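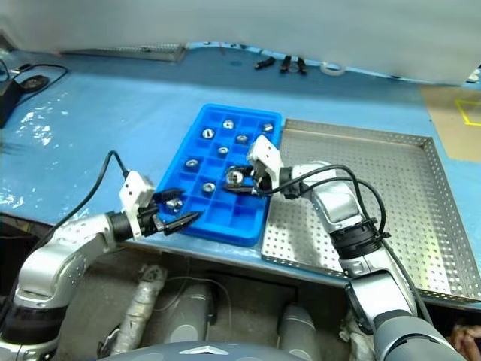

**Hurnden Creek riparian planting — progress report to the Stuvdale Catchment Fund**

August 1, 2022

Planting on the Plolldale reach finished in June. The total in the ground is 1,420 tubestock, against a target for the full grant of 1,600. The shortfall is all river bottlebrush, which the nursery could not supply at the agreed size.

Survival was checked in 17 fixed plots. Losses were highest on the outer bend, where bank slump took out 249 plants and one section of jute matting. We have not replanted there. The toe needs rock first, and the works permit is still with the shire.

Fencing is complete on the western side. Yordanov Rural has quoted for the remaining eastern run and the stock gate; the quote is within the budget line.

Water sampling continues at four sites. Turbidity at the lower site rose after each heavy fall — the colour points to the unsealed crossing upstream.

Variation requested: move unspent nursery funds to rock placement, budget line 4. No change to the total grant.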